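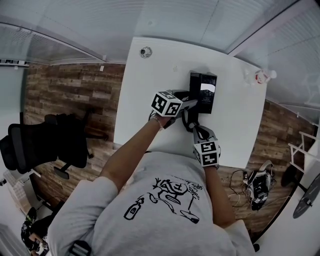
Mãos à obra, mesa branca e luvas cinzentas.

29/05/2021

Querido diário, hoje fui finalmente ver o terreno da Pradov, aquele da antiga fábrica de loiça ao fundo da minha rua, e venho com a cabeça a mil! Passei anos a olhar para aquele tapume verde (já com mais cartazes de circo do que tapume) e agora está lá uma placa enorme a anunciar o Bairro Zorkow: 11 prédios, lojas no rés-do-chão, uma praceta no meio e um parque de estacionamento subterrâneo que vai custar, digo eu, uns bons meses de barulho às minhas janelas.

Abriram o pavilhão de vendas às 10 e eu estava à porta antes disso, claro. Deram-me café, um folheto grosso que cheira a tinta e uma fita métrica de brinde, que por acaso me fazia falta. A maquete é uma beleza, tem arvorezinhas e tudo, mas procurei a paragem do autocarro e não a encontrei. Perguntei. A senhora do balcão disse que «ainda está em estudo com a câmara». Pois. O autocarro aqui está em estudo desde que me mudei para cá.

O que me anima mesmo é o mercado. No piso térreo do prédio 6 vai ficar o Mao, que é aquele supermercado que abriu do outro lado do rio, com peixaria a sério e pão até à hora do jantar. Já me imagino a descer de chinelos! Agora ando vinte minutos a pé para comprar um alho francês e volto sempre com a alça do saco marcada na mão.

Depois vieram os preços, e aí arrefeci um bocadinho. O metro quadrado começa nos 2,344 mil euros (escrevi o número na palma da mão para não me enganar a contar cá em casa) e isto nos andares baixos, virados para a rampa da garagem. Um T1 com varanda, daqueles que dão para a praceta, nem me atrevi a perguntar duas vezes. Trouxe a tabela na mala e fiz contas no verso enquanto a sopa aquecia: vendendo o meu, e juntando o que tenho de lado, chegava para a sala e meia cozinha. Fico como estou, que a minha casa também tem sol de manhã e um limoeiro no pátio que não vem em folheto nenhum.

A construtora é a Ivano, a mesma que fez os prédios amarelos junto à escola. Fui espreitá-los no regresso, só para ver como envelheceram, e gostei: estores direitos, caleiras limpas, uma mancha de humidade ao pé do portão e pouco mais. A primeira fase arranca em setembro, dizem eles. Já fui dizendo adeus às figueiras bravas que cresceram lá dentro, tenho pena delas, todos os anos roubava um figo ou dois por cima do muro.

Amanhã quero ligar para a junta por causa do passeio, que na planta aparece estreitíssimo do nosso lado, e medir o corredor com a fita nova. Agora vou dormir, que já me ardem os olhos.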